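Storage of Dry Food in Shared Student Kitchens
Project report, course Household and Environment
Group: Hilkka Suominen, Obadia Shirima, Leilani Benavides
Supervisor: Lyle Holloway
Submitted 14 September 2023

1. Background

In the student houses at Clalen, many people share one kitchen. Every person has one shelf in a cupboard and a part of the refrigerator. The refrigerator gets much attention, for example there are cleaning turns and lists on the door. The cupboards get almost none. When our group started to speak about a topic, all three of us had the same experience: we had thrown away flour, rice or cereal which was old, or which had insects in it, or which we had simply forgotten.

Dry food is cheap, and for this reason people do not feel bad when they throw it away. But it also needs water, land and transport before it comes to the shelf. We wanted to know how much of it is lost and what the reasons are.

2. Questions of the project

Our first question was which kinds of dry food are thrown away most often in the shared kitchens. The second was if the way of storing has an influence. We wanted also to ask about prices and shopping habits, but our supervisor advised us to keep the project small, and we are now glad about this advice.

3. Method

We made a paper form and put it in the kitchens of two houses, Losard and Bornemitz. The form had columns for the kind of food, the reason for throwing it away, and the package it was in. The forms stayed in the kitchens during the whole month of May. Residents filled in one line each time they threw away dry food. We collected 87 lines in total.

After this we talked with five residents who agreed to a longer interview. The interviews took place in the kitchens, so that the residents could open their cupboards while they spoke. Obadia wrote the notes by hand and Leilani typed them the same evening. We changed all the names in our notes.

We did not weigh the food. At first we had the plan to do it, but the residents did not want to carry their waste to a scale, and we understood this.

4. Results

4.1 What is thrown away

Bread products such as crackers and crispbread had the most lines in both houses. After them came breakfast cereal and flour. Rice and dried beans had very few lines. Sugar was not written down by any person, and salt also not.

The most common reason was "became soft" or "tastes old". The date on the package was the second reason. Several residents wrote that the date had passed but they did not taste the food before they threw it away. Insects were the third reason, and nearly all of these lines came from one kitchen in Bornemitz, where small moths had been living in a bag of walnuts.

4.2 Packages

We had expected that a carton would be better than a plastic bag, because it stands well on the shelf and does not tear. The forms do not support this. Food in opened cartons was written down more often than food in bags with a clip. In the interviews, one resident explained that a carton looks closed even when the inner bag is open, so she forgets to close the inner bag. Another resident buys a large carton of cereal from the Nigam shop when the price is low, and then eats from it for two months.

Glass jars had the fewest lines. But we must be careful here, since only few residents use jars, and these residents are maybe more interested in food from the beginning.

4.3 Place in the cupboard

Tall packages are a problem in the shelves of Losard. The distance between the shelves is small, and a tall box must lie on its side or stand outside on the counter. When it lies, other things are put on it and it is forgotten. When it stands outside, it is seen every day and is used faster, but the other residents complain about the space.

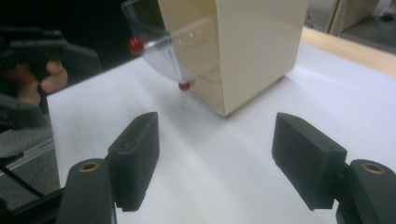
Figure 1. Tall beige box on a white tabletop.

One resident in Losard told us that he now puts all his tall boxes on the table during breakfast and puts them back only after he has closed the inner bags. He had thrown away nothing in May.

5. Discussion

Our material is small and it depends on what people remembered to write. Probably many lines are missing, especially from the last week, when there were exams. It is also possible that people were more careful than usual when the form was hanging next to the bin.

Demetrius Halvorsen, who read our first draft, asked why we did not compare with a house where each resident has a private kitchen. This would be a good comparison, but we had no contact to such a house.

6. Suggestions for the houses

Put one box of clips in each kitchen. Write the day of opening on the package with a marker. In Losard, one shelf in each cupboard could be taken out, so that tall packages can stand.

We sent these suggestions to the house office. The clips have been bought for both houses, and the question of the shelf will be discussed at the next house meeting.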